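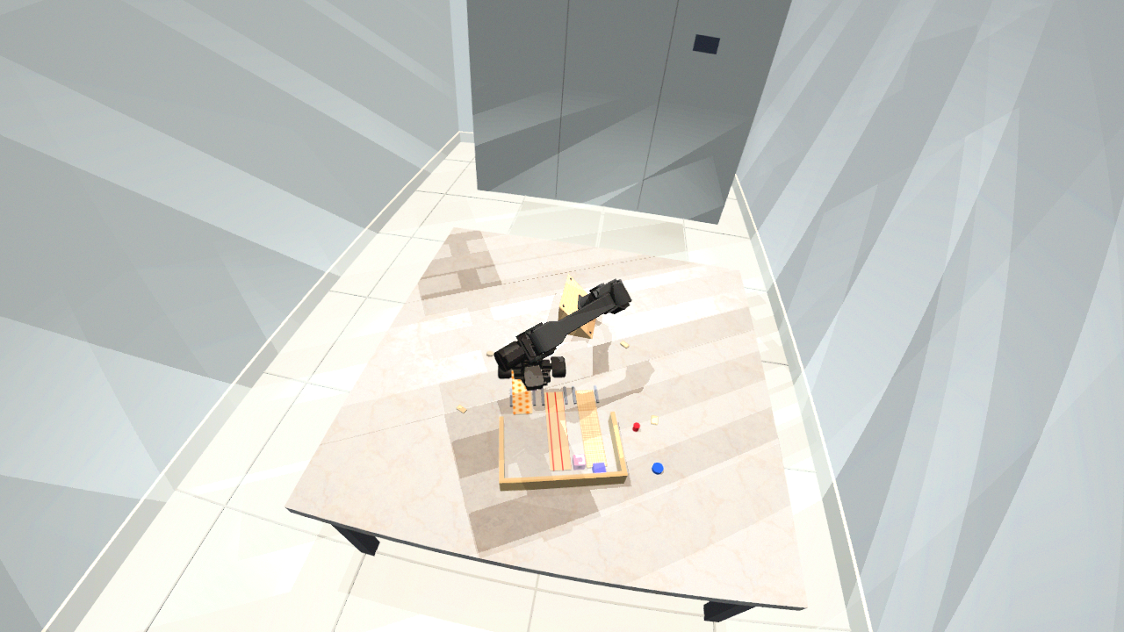

Brisutel Arm Controller, version 3: review
By Charoen Boonyarit, 9/10/25

Brisutel sells its controller as a drop-in replacement for whatever came with your arm. We used the simulation package first, since most buyers will spend their first weeks there, and compared it with the Grekholm controller we have run for the past year.

Setup took one afternoon. The installer found our arm model without trouble, but the gripper had to be added by hand, and the page that explains how is out of date. Bakari Mosoti got it working by copying the joint limits from our old Grekholm file.

Our test was a tabletop pick-and-place job with blocks, small cubes, a ball, a flat disc and a shallow wooden tray with ramps and pegs in it. We ran it 300 times on each controller, with the same starting layouts and the same gripper. Brisutel finished 182 runs without a dropped or knocked object. Grekholm finished fewer, mostly through trouble inside the tray, where the fingers have to come straight down between things that stand close together.

The approach planner is the best part of the package. It slows the wrist before the fingers reach the object – you can set where that begins – and it keeps the elbow clear of tall pieces behind the arm. Cubes were easy for both controllers. The ball was not, and Brisutel still closes too fast on anything that rolls. The flat disc was a weak spot too. There is no setting for sliding a thin part to an edge before gripping it, so you have to write that move yourself.

Lighting can be changed from a menu. Hard window light with long shadows upset the object finder more than we expected, and turning up the camera exposure did little to help. Plan on adding up to 2 extra days for tuning if your room gets direct sun.

The license covers one arm. A second costs the same again, which is steep next to Grekholm. Support answered our gripper question the next morning and sent a corrected file.

We will move to the real arm in November, using the Wanyama parallel gripper. For simulation work, we would buy the Brisutel over the Grekholm, provided flat parts are not a big share of the job.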